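Barn walk-through, Dustenent, spring opening

Copied off the clipboard so I stop losing it. OK = fine. FIX = before anybody comes in. WATCH = look again next month. Did the outside Monday morning, inside after lunch, loft last with bad knees.

OUTSIDE

Roof, road side. OK. Two slates slipped since December but both still sitting in the gutter line, not over the door. Moved them down by hand from the tower. Roofer to put back.

Roof, field side. WATCH. Can't see the top third from the ground. Binoculars say one lifted edge near the ridge. Lightning cable still clipped on.

Gutters. FIX, then done same day. Packed with oak leaves, plus a tennis ball. Downspout at the northwest corner had come off its strap and was dumping straight on the sill. Strapped back. Sill feels firm, screwdriver goes in a hair and stops. Check again after a real rain.

Big oak over the lane. FIX. Broken limb hung up in the fork, been there since the ice. Rope across the lane both ends until the tree people get it down. No parking under it, no matter who asks. Told them the same thing last year and somebody's aunt parked there anyway.

Lane surface. WATCH. Washout on the bend. Filled with crushed stone from Fusgate, tamped, holding so far. Needs a cone at dusk.

Steps to the side door. OK. Bottom step rocked, wedged and mortared. Handrail tight. Wire mesh on the treads still good except the second one up, curled at the corner. Stapled it down. Wear gloves.

Stone wall by the pump. WATCH. Bulge. Same bulge as always, string line says it hasnt moved. Keep kids off. Sign faded, repaint.

Well cover. OK. Padlocked. Key on the nail inside the tack room door, not in my coat. Put it BACK on the nail.

BIG DOORS

Track. FIX. Left hand roller jumping at the splice. Took the door off the track with help, cleaned out a mud dauber nest the size of a fist, greased, rehung. Runs now. Stop bolt was missing altogether at the far end!! New one in, with a lock washer.

Latch. OK. Opens from inside with one hand. Tried it in the dark, on purpose.

Pins to hold doors open. FIX. One pin bent, replaced with rebar, cap on the end so nobody gets stabbed in the shin. The doors are pinned the whole time people are inside, wind or no wind. If the wind is bad enough that you don't want them pinned open, send people home.

GROUND FLOOR

Threshing floor boards. FIX three, WATCH the rest. Soft one by the east post, pulled and replaced with oak from the pile. Two with proud nails, set and filled. Whole floor walked heel first in rows, which takes forever but it's how I found the soft one.

Posts and braces. OK. Checked pegs. One brace on the east side has a split that has been there since before us, dated pencil mark at each end of it, no growth past the marks. Remark it next year.

Art hung on the walls. FIX. This is the one I always rush. Everything over head height gets pulled on, hard, straight down and then out. The harrow piece failed, eye screw came half out of the beam with one tug. Taken down, rehung on a through bolt with a plate behind. The wagon wheel OK. The saw blades OK but edges at shoulder level, so moved up. Milk strainers fine, weigh nothing.

Loose iron pile. FIX. Half of what I keep for making things out of was in the walkway. Now behind the manger. Sharp stuff in the feed barrel, lid on.

Old hay. OK. Last of it out. Swept twice. Do not let it build up behind the ladder again, it's tinder.

ELECTRIC

Panel. OK. Dry, labeled, nothing stored in front. Well, nothing now. Moved a bench.

String lights. FIX. One run chewed, mice. Whole run in the trash, don't tape it. Others plugged in for an hour and felt along by hand, no warm spots. All on the GFCI outlet, tested with the button, trips and resets.

Extension cords. FIX. The orange one has no ground pin, cut the end off so it can't be used. Never more than one cord to an outlet and never under a rug.

Work light. OK. The Castaño on the stand, guard in place, stand sandbagged. Gets hot. Keep it well off the canvas drapes.

Generator. WATCH. Starts on the third pull. Lives outside downwind, doors side is NOT downwind in the evening, so it goes around back. Fuel can in the shed and not next to it.

FIRE

Extinguishers. One by each door, one at the loft ladder foot. Needles in the green. Turned each one upside down and thumped it. The one by the side door was hidden by a coat, moved the hook.

Jirkholm stove in the tack room. FIX. Rope gasket gone flat, changed. Pipe brushed, got half a bucket out of it. Cap mesh clear. Ash goes in the metal can with the lid, can goes on the gravel. Stove stays cold on open days, too many people squeezing by.

Candles. No. The battery ones.

Smoke alarms. New batteries in all of them. The loft one chirps at nothing, replaced.

LOFT

Ladder. OK. Top hooks bite. Rungs solid, fourth one worn but sound.

Load. WATCH. I don't let more than a handful up at once and I'm not arguing it anymore. My own limit, written on the beam, is 1000 pounds over the whole front bay, people and junk together. Moved 400 pounds of barn boards down to the ground to make room for that. My back knows about it.

Rail. FIX. Middle rail gave when leaned on. Two new lag screws, plus a block behind. Leaned on again, all my weight, fine. Gap at the hay drop now has a gate with a spring. Gate must shut on its own, it does if you don't hang a jacket on it.

Owl box. Leave alone. Occupied.

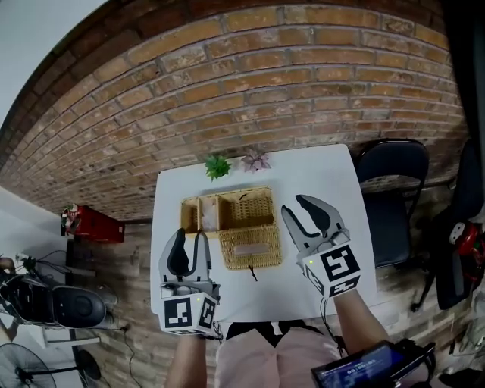 Shouldn't the loft just be closed on open days? We shut ours for good after a guest's heel went through a knothole, and the ground floor turned out to be plenty. Also you dont mention the hay drop from underneath. Rope it off below as well, people drop phones.

Fair. Adding it. Rope below the hay drop, FIX, done tonight with the red rope. On closing the loft: thinking about it. The view out of the owl end is half the reason anyone comes. Maybe morning only, when I'm not also pouring drinks. Knotholes checked too, two of them big enough for a heel, tin patches over both.

YARD AND TABLES

Trestle tables. OK. Leg braces locked. The long one needs a shim at the pump end or the lemonade slides.

Benches. FIX one. Splinters. Sanded, oiled, smells terrible, leave it in the sun.

Canopy. WATCH. Stakes in soft ground after all this rain. Longer stakes, plus buckets of stone on each leg. Comes down if gusts pick up. Takes me 10 minutes to drop alone so start early, don't wait to see.

Brush pile. WATCH. Storm limbs still heaped by the fence. No burning until it dries and until I've called it in. Poke it first for rabbits.

Poison ivy. FIX. On the back of the smokehouse again. Cut, bagged, washed everything incl. the dog.

Ticks. Card at the gate. Stay on mown paths.

Pool gate. OK. Closes and latches by itself from fully open and from barely open, tried both. Pump cover on. Glass stays up at the barn, plastic cups down there.

FIRST AID AND PHONES

Kit. FIX. No tweezers, no big bandages, three expired burn gels. Restocked. Kit is on the shelf inside the side door at eye level, red tape on the shelf edge.

Signal. One bar at the pump, none in the barn. Landline in the house, kitchen door stays unlocked while people are here. Address in big letters taped by the phone: 656 and the road name, because I blanked on it myself once with somebody bleeding on the floor.

Number at the lane end. FIX. Storm took the 5 clean off the post. Reflective ones ordered from Fusgate, painted one on meanwhile, crooked but readable from a truck.

Lane clear for an ambulance. Parking on the left side ONLY. Walk it once cars are in.

MONEY SPENT SO FAR

Over 400 dollars, mostly bolts, gasket, alarms. Tree people extra and they haven't said.

STILL OPEN

Oak limb. Nothing opens until that's down.
Roofer for slates and the ridge.
Repaint wall sign.
Second look at the northwest sill after rain.
Proper tread mesh for the side steps.
Cone for the bend, the old one got run over.
Ask the insurance people again if the loft is covered, get it in writing this time. Left a message, no call back.

Adding as I think of it: the feed barrel lid needs a strap, found it off again this evening. And oil the pool gate hinge, it latches but it screams.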